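**Hand-held gripper or teleop for glove handling? Getting different answers from everyone**

**cirkby_bench** wrote:

Hi all, long-time reader, first proper post. We're a small outfit in Cirkby and we've been teaching an arm to pick up and lay out gloves, which sounds like nothing until you try it. I've been doing the demos by hand with a two-finger gripper you hold, and my mate reckons I should be driving the real arm from the leader set instead. So far I've got 300 demos by hand and 27 by teleop (it took me a whole afternoon and I wanted to throw the controller through the window).

The hand-held ones feel lovely to do. I can go in at a funny angle, feel when the fingers have bitten, back off a touch. On teleop I can't feel a thing and I squash everything flat.
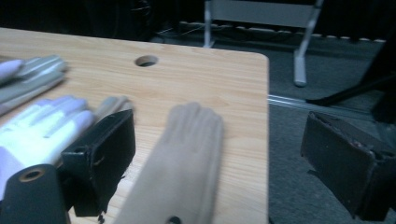
Trouble is, the policy trained on my hand-held lot goes in far too fast on the approach. It copies me, basically, and I'm quick. Has anyone fixed that without redoing the whole set?

---

**zasach_pete** wrote:

Slow down :) Sorry, but that's it. I did 1,101 demos of folding tea towels last August and the first few hundred were useless for exactly that reason. Your wrist can do things the arm can't. Now I move like I'm underwater and it's boring but it trains.

---

**knurled** wrote:

Going to disagree with Pete. You can stretch the timestamps afterwards and get most of the way there. I run mine at half speed on playback and the arm keeps up fine. Telling people to move like a sloth gives you hesitant demos, and then the robot hesitates too.

What I'd worry about more is reach. Does your arm get to all the places you're picking from? By hand you just lean over. The arm can't lean.

---

**zasach_pete** wrote:

Stretching is all right for rigid stuff. Cloth keeps moving after you let go of it, so if you halve the speed in the data the glove is flopping at the wrong rate. I tried it and the timing at release was rubbish.

---

**knurled** wrote:

Fair on release. I still say it's fine up to the grasp.

---

**cirkby_bench** wrote:

Ooh, good point about reach - I checked, and 7 of mine were way off to the side where the arm would hit its own elbow. Binned them.

Might try stretching only the approach and leaving everything after the grip alone?

---

**elk_workshop** wrote:

We do both at El Khatib. Hand-held for the bulk of it, then a small batch of teleop on the actual arm at the end so it learns its own limits. Don't bin your 27, even if they're ugly. Ours were ugly too and they helped.

Also, vary where the gloves start. If they're always in the same spot it just learns the spot.

---

**knurled** wrote:

Agree with all of that except the ugly bit. Bad teleop demos taught mine to drop things.

---

**cirkby_bench** wrote:

Right, plan for tonight: stretch the approaches, keep the teleop ones where I didn't crush anything, move the gloves about more. There's a chap at the Trernunport meet-up with a leader arm that has force feedback, so I might beg a go on that as well. Will post the results, if there are any!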